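Stadar ouvre Ella, son programme de démonstration manuelle pour robots à deux bras

Communiqué de presse
Lostport, février

Stadar, éditeur de logiciels de commande pour la robotique de service, annonce l'ouverture d'Ella à ses premiers partenaires industriels. Le programme regroupe une méthode de captation, un format de données et une chaîne d'apprentissage destinés aux robots à deux bras. Il couvre les tâches domestiques et hôtelières : pliage, rangement, tri, remise en ordre d'une pièce après usage.

Dans Ella, la tâche est montrée à la main. L'opérateur tient une pince dans chaque main et exécute le geste à la place du robot. Des marqueurs visuels portés aux poignets ou montés sur les pinces donnent la position de chaque outil, et une caméra fixée sur la pince enregistre ce que verra plus tard celle du robot. Aucun bras n'est requis pendant la captation. La télécommande d'un robot réel est réservée aux phases de correction, lorsque la politique apprise échoue de façon répétée sur un même sous-geste.

Le premier corpus comprend 2000 démonstrations réparties sur 40 tâches. Chaque démonstration est limitée à 8 minutes et accompagnée d'une consigne écrite, d'un découpage en sous-gestes et d'un indicateur de qualité. Les trajectoires des deux pinces sont exprimées dans un repère commun et synchronisées avec les flux vidéo. Les enregistrements dont le suivi est interrompu trop longtemps sont écartés avant l'annotation.

« La manipulation d'objets souples à deux mains reste le cas le plus coûteux en télécommande, déclare Rekha Poduval, directrice technique de Stadar. Avec une pince tenue en main, l'opérateur garde sa vitesse naturelle et perçoit la résistance de la matière. Nous récupérons des trajectoires plus régulières, avec moins d'hésitations à la saisie. »

La captation est assurée à Lostport par les équipes de Fernandes, prestataire chargé du recrutement et de la formation des opérateurs. La formation initiale dure une trentaine d'heures. Elle porte sur la tenue des pinces, le maintien des marqueurs dans le champ des caméras et le retour à la position de départ entre deux prises. Plusieurs opérateurs peuvent travailler en parallèle dans une même salle.

« Les débutants ont tendance à croiser les avant-bras, ce qui masque un marqueur et rend la prise inexploitable, précise Gheorghița Sima, responsable des opérations de captation chez Fernandes. Nous corrigeons ce défaut dès la première séance, avant de passer aux tâches à deux mains. »

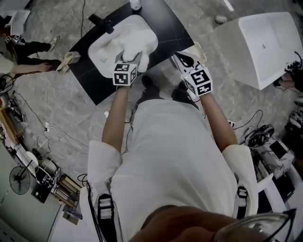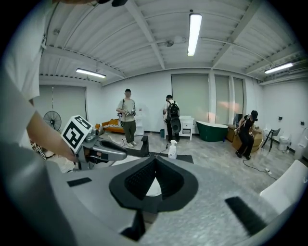 Captation avec pinces tenues en main et marqueurs, site de Lostport.

Les partenaires admis dans le programme reçoivent les spécifications du format, un jeu de démonstrations de référence et les outils de conversion vers leurs propres modèles cinématiques. L'adaptation à une pince différente demande un relevé géométrique des doigts et une nouvelle séance d'étalonnage. Les robots à un seul bras ne sont pas pris en charge dans cette version.

Les demandes d'accès sont examinées par Stadar sur présentation d'un descriptif de la tâche visée et du matériel employé. Une session technique à distance est proposée aux candidats chaque mercredi à 14 heures. Les visages et les voix présents dans les enregistrements sont supprimés avant toute transmission à un tiers.

À propos de Stadar
Stadar développe des logiciels de commande et d'apprentissage pour robots manipulateurs. Ses équipes sont installées à Lostport.

Contact presse
Stadar, service communication, Lostport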